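This site uses cookies to remember your settings. By continuing to read you accept our cookie policy. Accept | Manage

Plarn

Plarn (from "plastic" and "yarn") is a yarn substitute made by cutting plastic bags into strips and joining them end to end. It is worked by crochet, knitting or weaving, and is used mostly for mats, shopping bags, baskets and outdoor cushions. The word is also used as a verb in some craft groups, where "plarning" means the cutting and joining of the strips and leaves out the later handwork.

Materials

Most plarn is made from thin shopping bags of high-density polyethylene, the kind that rustles when handled. Bags of low-density polyethylene, such as bread bags and newspaper sleeves, are softer and stretch more. The two kinds can be worked together, but the edges of a piece tend to pull unevenly where one changes to the other. Bags labeled compostable are usually avoided, as they can turn brittle and flake in storage.

Color comes from the bags. White, tan and gray are the most common. Printed logos break up into flecks once the bag is cut, and makers who want a solid color often turn the print to the inside while crocheting.

Preparation

The bag is smoothed flat with its side folds tucked in. The handles and the bottom seam are cut off, leaving a tube. The tube is folded lengthwise and cut across into loops, commonly an inch and a half to 3 inches wide. Loops are joined by passing one through another and pulling it back through itself, the same hitch used to chain rubber bands. The result is a double strand with a small knot at each join.

A single strand can be made by cutting the tube in one long spiral. It has no knots within a bag and gives a smoother fabric, but the cutting is slow and a slip of the scissors ends the strand.

Finished plarn is wound into balls. It should be wound loosely - tight winding thins the plastic and leaves it stretched.

Working

Large crochet hooks are preferred, from 8 mm up. Plastic drags on plastic, and metal hooks slide better than wooden ones in warm weather. Single crochet is the usual stitch for bags and mats. Knitted plarn is less common, partly because the strands squeak and catch on the needles. Woven plarn is made on peg looms or on simple frames strung with cotton or nylon cord.

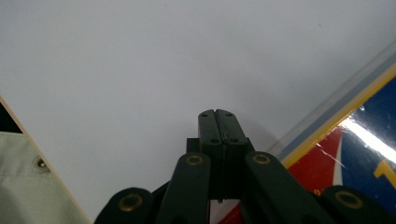

Sleeping mats

The best known use is the sleeping mat, a long rectangle with a carrying strap, given to people who sleep outdoors. The mats are light, shed water and can be rolled. They give some padding but little warmth by themselves.

The number of bags needed depends on bag size, strip width and how tightly the maker works. A pattern sheet issued by the Plarnville craft circle lists 551 bags for one full-size mat and allows 40 hours of crochet. An older sheet by Candela Requena, written for children's groups, describes a half-size seat pad that takes 200 bags. Requena's sheet is still passed around in photocopy, often without the last page, which has the strap.

Some shelters no longer accept mats. The reasons given are storage space, cleaning, and the fact that a foam mat can be wiped down in less time.

Wear and disposal

Plarn does not rot, but it weakens in sunlight. Pieces left outside shed small fragments as they age, and Yao-tsung Kao has argued in the newsletter Budis that plarn doormats should be kept under a roof for this reason. Washing is done by hand in cool water. Dryers and irons will melt the material.

Worn-out pieces are seldom taken by bag recycling bins, which ask for loose film. Most end up in household trash.

Fused plastic

A related method, fusing, layers bags between sheets of baking paper and presses them with an iron to form a stiff sheet. The sheet can be sewn like oilcloth. Good ventilation is needed.

See also: Rag rug; Peg loom; T-shirt yarn

Last edited 29th September

Shares: 3 | Comments: 0

Related articles
Bustamante stitch
Braided rugs
Ustis basket
Hitches used in handwork
Crochet hook sizes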